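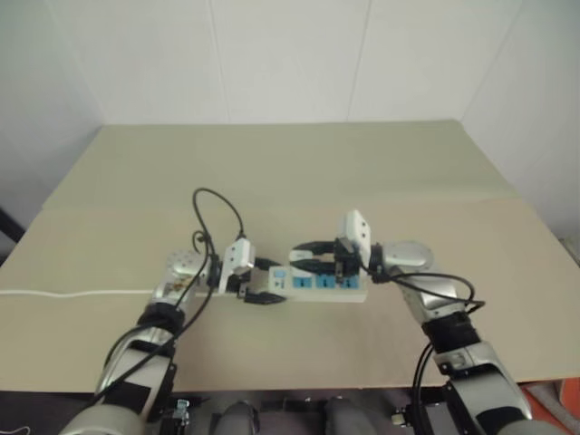

Most homes have more power strips than their owners think, and most of them were bought in a hurry. Sanaa Ait Ali, who repaired small appliances at the Chaimongkol market for years, keeps a drawer of them and can tell at a glance which ones she would use. She looks at the switch first. A small one near the end, like the blue one on this white three-socket strip, is easy to find by feel when the strip sits behind a desk. Then she looks at how the sockets are spaced. A plug adapter takes up more room than a bare plug, and two side by side can block whatever is between them.

Her rules for using a strip are short. Run the cord straight out along the wall and never under a rug. Don't plug one strip into another. Keep heaters and kettles on the wall outlet. If a plug feels hot or slides out too easily, stop using that socket.

Rattana Wattanapong sells strips at Noven, a hardware store that stocks more than 100 kinds of cords and adapters. She says customers ask about length and hardly ever about the rating printed on the back. She turns the strip over for them before they pay. She has also started putting a roll of paper labels by the register, and people use them to mark the lamp, the printer and the router.

Text by Dzintra Lapiņa. © Ivel Magazine, 30 November 2025 | Contact us | Back to top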